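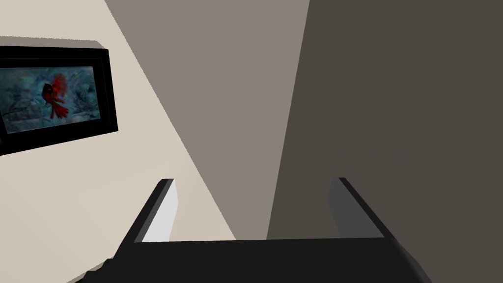
# The Long Way to the Bakery

There is a ferry that leaves Prulska at ten to six every morning, and if you are on it in December you will have the deck to yourself and a very cold nose. I went because a friend had told me, over rather too much soup, that the best rye bread she had ever eaten came from an island with one shop and a bakery that opens when the baker feels like it. I am easily led where bread is concerned (my family will tell you so at length), and by the Friday I had a ticket, a borrowed hat and a flask of tea.

The bakery is called Berge, after Eilif Berge, who took it over from an aunt and has never got round to putting up a proper sign. You find it by the smell, and by the bicycles leaning against the wall. Inside there is a counter, a bench and an oven older than anybody working there, and when I came in, stamping my boots like a carthorse, Eilif waved me to the bench without asking what I wanted. What I wanted would not be out for 19 minutes, he said, and I might as well be warm.

I had imagined, I suppose, a grand secret, and I asked about it far too soon. He laughed at me. The starter lives in a bucket with a tea towel over it, the flour comes across on the same boat I had just been on, and the dough sits overnight in the back, next to the coats. "It's slow," he said. "People want me to say something else, but it's slow, and then you bake it."

His assistant, Amancay Retamal, was more forthcoming. She came to the island for a summer, meaning to walk and read, and that was six winters ago now. She does the shaping, and I could have watched her all morning: a scrape, a fold, a quarter turn, then off down the bench to the next one while she told me about her mother's kitchen and the flat loaves baked there in the ashes. She has tried them in the island oven and isn't happy with them yet. I was given one all the same, with butter, and I would happily eat her failures for the rest of my life!

By seven the regulars were in. Rodel Dumlao, who keeps the harbour office, buys two loaves and always asks for the darkest. He and Eilif have been arguing about caraway for years, and they took up the argument that morning as though they had only put it down to answer the telephone. Rodel is for it. Eilif will put it in on Tuesdays and no other day, and he won't be moved. A woman in a green coat told me privately that she buys her own caraway and presses it into the butter.

When my loaf came out I was made to wait again, because rye must not be cut hot, and Amancay moved it firmly out of my reach. So I went for a walk along the shore with my hands up my sleeves, past the upturned boats and the little chapel, and came back when the windows had steamed over completely. It was sour and dark and chewy, a bit sweet near the crust, and I ate three slices standing up.

I carried two more home wrapped in a jumper. The four o'clock boat was late, and I'm sorry to say that only one of them reached my friend.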